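Open afternoon at Canisby, notes typed up on the train

Got to the Gendano building in Canisby a bit after 2, missed the welcome talk, no great loss by the sound of it. Parking is terrible. If you go next time, use the Asdale side entrance and walk through, the main lot was full of catering vans.

Sign in, sticker, safety glasses (which no one checked again). Then you're sent upstairs in small groups. Ours went the wrong way first and ended up in a stairwell with a locked door at the top. Fine. Group behind us did the same.

First stop was the warehouse side, run together with De Smet. Totes going around on a loop, a picker arm over the belt, big screen with a throughput number on it. 216 an hour while we stood there. Slick, loud, and I've seen it at every trade fair for years. The guide was good though, admitted the thing still chokes on clear plastic bags and they have a person on a stool for that. More of that kind of talk please.

Then the room I came for. Two-arm bench, household tasks, dishes this month. Much quieter, people actualy whispering. Three plates, a wooden rack with pegs, and the job is to get the plates standing in the slots. Sounds like nothing. Try explaining to a machine how hard to hold a plate.
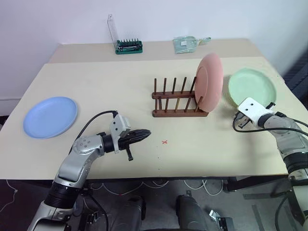 What they're after is 1000 good runs of the plate task before they move on to cups. Each run is recorded start to finish and someone goes over it later and marks it good or bad. Asked what counts as bad – plate touches a peg on the way in, fine. Plate gets let go before it's seated, bad. Arm bumps the rack, bad, even if everything ends up where it should. Stricter than I expected.

Also asked about the plates being different colors. Partly so the spoken instructions can say which one, partly they just bought what was in the store. They swap the order around between runs so it doesn't learn "pink always first". Made sense to me. Someone in our group wanted to know about knives and got a very fast no.

The part that stuck with me was how much of the work is resetting. Plates back out, check the arms, go again. The staff had it down to a rhythm and were chatting over it. We were allowed 5 minutes in there which was not enough, I'd have traded the entire warehouse loop for another half hour. Tried to hang back and got herded out with the rest.

Last was a Q&A in the canteen. Usual questions about jobs, usual careful answers. Better one about cost – they wouldn't give a figure for the bench but said the arms are the part they worry about least, it's people's time that eats the budget. Coffee was decent, sandwiches gone by the time our group got down, see stairwell above.

Would I go again, yes, but book the early slot, the rooms get warm and teh guides get hoarse. They said the next one is in May and there should be cups by then. Bench room should be on the signup form as its own thing, I put that on the feedback card. Slides are supposed to be emailed out, will add a link when mine turn up.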